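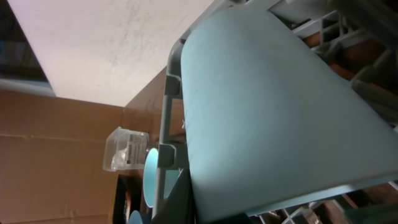

Wrist view, pale blue dish at the gray rack

Search this forum... Advanced search

Uvico Users Board > Manipulation > Collecting demonstrations

How many dish rack demos before I'm allowed to stop?

**spatula_prime**
Posted 7/30/18

I have 930 teleoperated episodes of putting dishes in and out of a plastic rack. I've been told this is a lot, and I've been told this is nothing, in the same meeting, by the same person.

Setup: one arm, two-finger gripper, small camera at the wrist, Ravow for recording. Start state is a table, a rack, a tray with some dishes and assorted mealtime leftovers on it. Operator picks one thing and does something sensible with it. Plates and bowls and cups go in the rack, chopsticks stay put for now, trash goes somewhere that isn't the rack.

The trained policy does cups well. It does bowls when it's in the mood. With plates it drives up to the rack with great confidence and then hovers there like a man who has walked into a room and forgotten why. I think the trouble is views like the one at the top of the thread. Once the plate is that close to the camera it's most of what there is to look at: a big smooth pale blue nothing, with a bit of rack around the outside. All the useful information about which slot you're heading for is in the margins.

So do I record more, record different, or bolt on a second camera and pretend that was the plan?

**half_a_kinematics_degree**

Second camera. Put it on a post looking at the table. I don't know why people fight this. You wouldn't load a dishwasher with your eyes taped to your wrist.

**gasketlover**

You wouldn't load a dishwasher with two fingers either but we've all agreed to that part.

**mopbucket_64**

Disagree with the post camera, at least as a first move. We did it on our bench and the policy learned to love the post camera and ignore the wrist one, and then somebody leaned on the post. Three weeks of recordings, all from a viewpoint that no longer existed.

What I'd look at first is whether your operators all come in at the same angle. If every plate approach ends with the same blank blue view, there's nothing in the data to tell the model what a good one looks like compared with a bad one. Get people to pause a bit farther out, where the pegs are still visible, line up, then go in.

**spatula_prime**

They do all come in at the same angle. There's two of us, and the other one learned it from me.

**half_a_kinematics_degree**

So your data set is one guy's elbow, twice.

**spatula_prime**

I'd like to object to that but I went and watched 30 of them in a row at lunch and yes.

**quietly_overfit**

Unpopular opinion: 930 is fine and you should throw half of it away. Go through and cut every episode where the operator dithers, regrips, bumps the rack, or does that little wiggle. Keep the clean ones. We trained a drawer-opening thing on a third of what we'd recorded and it was better than the one trained on the lot.

**mopbucket_64**

And what did it do when it missed the handle?

**quietly_overfit**

It opened an imaginary drawer, very cleanly.

**mopbucket_64**

Right, so that's my objection. The wiggle is where the information is. A peg catches the rim, the operator backs off and tries again, and that's the only place in the whole recording where the model gets to see a mistake being fixed. Cut those and you've got a robot that's only ever seen good days.

**quietly_overfit**

There's a difference between a recovery and a person who's bored. I'll keep the recoveries. I'm not keeping the eleven seconds where somebody was clearly reading a text message with the gripper hanging over a bowl.

**gasketlover**

Cut the text message ones. Keep the wiggles. Everybody shake hands.

**spatula_prime**

We do label them, sort of. Derese has a quality field and we've been putting in "ok", "meh", and on one occasion "sorry". I can filter on it, but the two of us don't agree on where ok ends. My "meh" is his "ok". His "sorry" I'd have given an award.

**half_a_kinematics_degree**

Then the quality field is decoration. Replace it with yes or no questions. Did the object end up in the rack. Was there a regrip. Did anything touch that shouldn't have. People can agree on those even when they hate each other.

Also, is that cardboard box in every episode? Behind the rack, on the left in your picture. Big one. And the little clear container with the label next to it.

**spatula_prime**

I'm going to go and check and I'm going to be sad.

**spatula_prime**

Most of them, for the box. I'm now fairly worried that what I've built is a very expensive box detector that happens to hold cups.

**gasketlover**

Cover it up in a few playbacks and see if the policy loses its nerve. Takes an afternoon. When I did this to mine it would only work if it could see a particular roll of tape. I was almost touched.

**half_a_kinematics_degree**

Or, and I know how this sounds, a post camera.

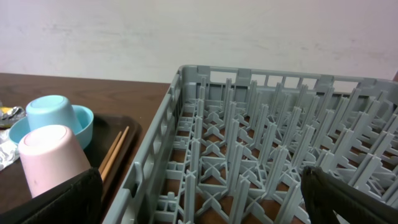
Otakar Procházka
Moderator, collects demonstrations for a living

I've been staying out of this because I moderate it, but I put in a lot of hours on the same sort of table and have opinions.

I picked this view to argue over because it's the one I'd want a model to see more of. From back there you have the rows of pegs, you have both fingers, and you have the tray with everything still on it. The operator has all the decisions left to make. Compare with the first picture, where whatever decision was going to be made is already holding most of the screen.

A few things, in no order.

Look at the cups. The pink one is upside down, the blue one is upside down too and it's in or on the blue bowl, I can't swear to which from that angle. A person sees that and takes the cup first without thinking. A policy sees light blue on top of light blue and may well go for whatever edge it likes. If your tray resets always come out stacked the same way you'll never find out. We keep a deck of index cards with tray layouts scribbled on them and the operator draws one before every reset. It's dumb and it works, and it's the only way I've found to stop people from laying the table the way their mother did.

The foil. Leave it in. I've seen groups tidy the tray before recording so the "task" is clearer, and then act wounded when the robot meets a wrapper in the wild and tries to rack it. But decide what it IS before you start. Is the crumpled silver thing with the bit of yellow in it an object, trash, or scenery? On our side we had one operator removing wrappers and another politely working around them, and the model learned to approach the foil and then lose interest.

Chopsticks. Spatula, you said they stay put for now. Your pair is lying right across the tray with the ends down by the finger. If they never get picked up in any episode, you're teaching the model that they're part of the tray. Then in January, when somebody upstairs asks for cutlery, you get to unteach it. I'd record 60 chopstick episodes now, even bad ones, and keep them in a separate folder until you want them.

On cutting: I'm with mopbucket on recoveries and with overfit on text messages. I don't see that you two disagree very much, you just enjoy it.

On the post camera: fine, get one, but record where it is every morning.

**half_a_kinematics_degree**

"Fine, get one." Framing this.

**quietly_overfit**

We do disagree. I'd still cut more than he would. Put two regrips in one episode and I'm already reaching for the delete key.

**mopbucket_64**

And I'd keep four.

**spatula_prime**

This is great, thank you. The index cards hurt a little because my resets are exactly that, laid out like home, bowl at the back. I hadn't noticed there was a "like home".

Question on the fingers though. They take up both bottom corners in the second view and they're black, a bit blurry, and they cover the low side of the pink cup. Does anyone mask them out? I've got Prerko fingertips on order that come in a lighter color and I was wondering if that'd help or just give it something new to stare at.

**gasketlover**

Don't mask. The model uses them to tell where it is. I masked mine once and it started punching things.

**half_a_kinematics_degree**

Agree with gasketlover, which I don't enjoy. If you swap fingertips, though, swap them for everything from then on and tag the old episodes. Mixed hardware in one set with no tag is how you end up writing posts on here at night.

**spatula_prime**

Tagging it is. Plan at my end:

- index cards for the tray
- box gets moved every session, then the clear container too
- I stop teaching people my elbow
- come in from farther out on plates, line up on the pegs, then go
- 60 chopstick episodes, separate folder
- yes/no questions in Derese, quality field goes in the bin

Still undecided on deleting anything. Will report back once the plates have had a fair shot.

**quietly_overfit**

Delete the "sorry" one.

**spatula_prime**

The "sorry" one is the best recovery in the set. He drops a bowl on the rim, catches it with the wrong side of the gripper and racks it. I've watched it more than I've watched some movies.

**mopbucket_64**

Keep it. Upload it.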